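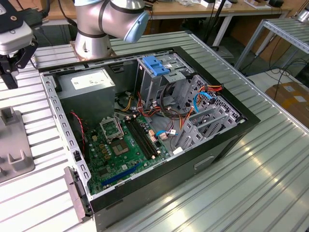
4.3 Limits for work inside an open chassis

The Grusero cell may be run in shared mode only when the speed and force limits in this section are loaded. Lay the tower on its side with the opening facing up, as shown, and keep the lid of an empty CPU socket raised until the board has been checked. Bare contacts bend easily, so the area over the socket is a no-entry zone for the fingers.

1. Select the Kurner profile on the pendant.
2. Set tool speed to 100 mm/s outside the case and 80 mm/s or less inside it.
3. Set the approach height to 5 mm above the power supply.
4. Move loose wires out of the planned path by hand, with the arm stopped.

CAUTION: Unplug the tower before it goes on the bench. Do not reach into the case while the arm is enabled.

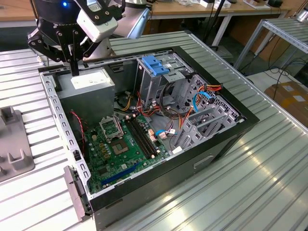
5. Run the first approach in step mode. Stop at the approach height and check the clearance on both sides of the fingers.
6. If a cable touches a finger, back out straight up — never sideways — and repeat step 4.
7. Record the result in the Hurken log.

NOTE: After 2 failed approaches, lock the cell and have the path taught again before going on to section 4.4.

Revised 2 October 2025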